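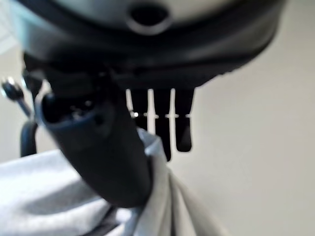 Gripper meets laundry. One pale cloth, one black finger.

1/ People keep asking me whether the machines can do the washing yet. I've been keeping a list of chores at Jundwood and the short answer for laundry is: sort of, bring a book.

2/ Picking cloth up is the part everyone skips when they talk about this. A mug stays mug-shaped when you grab it. A jumper has 2,119 shapes and most of them are "puddle".

3/ My own method is to grab any bit, shake it and swear until a sleeve appears. Hard to write that down as instructions. Believe me, I tried, it took most of a Tuesday.
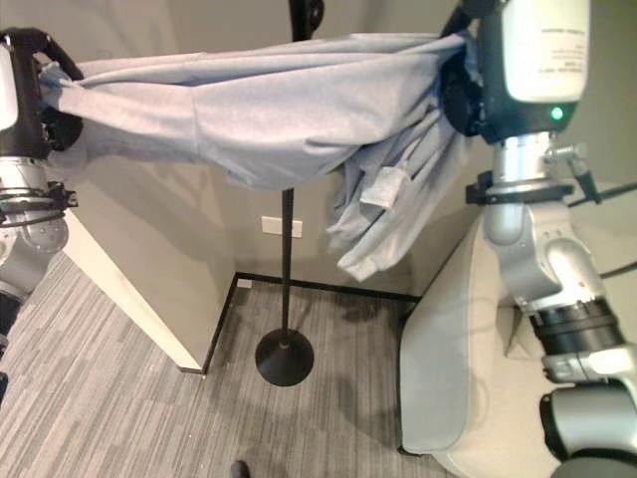 Two arms, one top, a coat stand waiting in the corner.

4/ Two arms help a lot. You can pull a thing out wide and have a look at what you've got. My nan did the same, only with pegs in her mouth.

5/ Trouble is, wide isn't the same as the right way up. You still have to find the shoulders. Colour me unimpressed by any demo that begins with the shirt already lying flat on a table, arms out, like it's sunbathing.

6/ For the record, my scores out of 7 so far. Wiping a bench: 4. Putting a jumper on a hanger: 3. Fitted sheets haven't been attempted by anyone, human or otherwise, with any dignity.
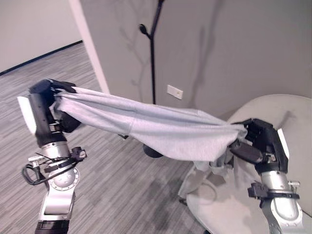

7/ And twist is the real villain. Hold any top by two wrong spots and you've got a rope. A kid can see it's a rope. Getting software to see it, and then to care, is where the years go.

8/ Shop floors are a bit further along. The Ponico warehouse out at Hillow moves boxes all night with hardly a person in sight, but boxes have corners and good manners. The returns pile, which is all clothes, still gets folded by hand.

9/ Someone at Zepeda told me home folding is "basically solved". I asked who does the folding at his place. Long pause. His wife.

10/ So no, don't chuck out the ironing board. I've got a basket here from last July I was saving for the robots, and I reckon I'll be doing it myself tonight in front of the telly.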